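Home Issues Authors Search Contact
Reading time: 5 min

4. Knitted items in the daylit room

4.1 Scope

The woven items in Section 3 could be described by their flat dimensions and mass alone. This does not hold for knits. A knitted piece stretches under its own weight when picked up away from its center, and the outline it shows when held depends on where it was taken and how much material was gathered at that point. This section reports how knitted items were described while held, and how the light in the Hondeston room affected those descriptions. Fiber content is not considered, as many labels had been removed before the items reached us.

The set consisted of 400 knitted items supplied by Wusetti as unsorted household textiles. Items with metal trim, zippers, or a bonded backing were removed at intake and are covered under the mixed group in Section 5. Gray and other muted shades were kept even when two items could not be told apart by color. In earlier work with the Briem set these shades gave the lowest agreement between coders, and removing them would have made the result look better than it is.

4.2 Held states

Three held states were defined. In a corner hold, the item is taken at or near a corner and the rest falls below it in a single panel. In an edge hold, a length of the border is taken and the panel hangs from it with vertical folds. In a bunched hold, material from the interior of the item is gathered, so that a thick fold stands up from the point of contact and one or more tails hang free. An item could change state during handling, and each change was coded as a new entry.

The bunched hold needs the most care. The thick part of the fold hides the border, and the visible tail may be a corner, a sleeve end, or just a portion of the panel that has slipped over. Coders were told to record a tail only as a tail unless a seam, hem, or rib was plainly visible. Shade was recorded separately for the fold and for the tail, as the two often differ on the same item. Motion adds a further difficulty: the upper part of a moving fold can catch the light and read as almost white even when the fabric is gray.

Figure 4. Bunched hold of a gray knitted cloth. A free tail ends in a darker, textured section.
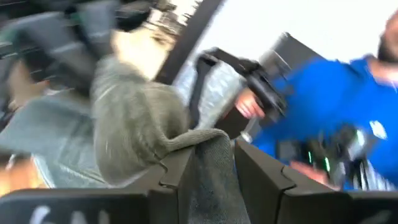
R. Tellander

For each entry the coder also noted whether the knit structure could be seen. A fine knit was marked visible if individual rows or a regular surface texture could be made out anywhere on the item, even if most of it was smeared. This is a weak test, and deliberately so. A stricter version, which required the structure to be visible over half the exposed area, was tried on the Morau items and left too few entries to compare.

Entries were coded twice, with the second pass made in a different order. Where the two passes disagreed on the held state, the entry was kept and marked as uncertain. Most disagreements were between the edge hold and the bunched hold, which shade into each other when a border is taken together with some of the material behind it. No attempt was made to split this case into a fourth state.

4.3 Light in the room

The room is lit mainly by daylight, and its glazing faces a neighboring building. When the sun falls on that building, its front becomes a second light source, often brighter than the sky above it. We measured 3,000 lux at the handling position in late morning and 800 lux at the same point in late afternoon, both in October. Ceiling lights were left on throughout. They contribute little at the first of these times but change the color of pale fabrics noticeably at the second.

Against the glass, the exposure difference is the main problem. A held item seen toward the windows loses its surface and is reduced to an outline, while the same item seen toward the inner wall keeps its texture. Background structure matters too – rows of pale panels with darker strips between them can be mistaken for ribbing when the view is moving, as the spacing of the two is similar once blurred.
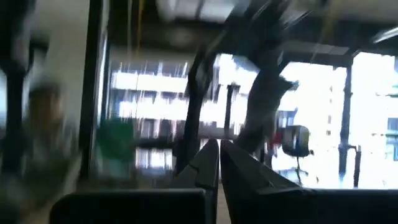 For this reason, direction of view was coded along with held state. Entries were placed in one of two groups, toward the glass or away from it, with views along the wall assigned to whichever filled more of the background. Shade was not used as a variable in the first group at all. Held state was kept, as the outline is often enough to separate a corner hold from a bunched one, though an edge hold seen from the side remains doubtful.

Blinds were considered and rejected. They would have brought the two groups closer together, but the room is normally used without them, and the purpose was to describe the items under the light in which they are sorted.

4.4 Repeat coding

A subset of 50 items was coded again in the late afternoon, using the same form and the same definitions. Held state was more stable than shade between the two sessions. The dark section at the end of a tail was a frequent source of change: coders variously took it as a rib, a shadow, or a second color. The form now has one field for all three, called "darker end," with the cause left open. The same field is used for the mixed group in Section 5, where linings produce a similar effect.

Contact the editors | Copyright and permissions | Back to top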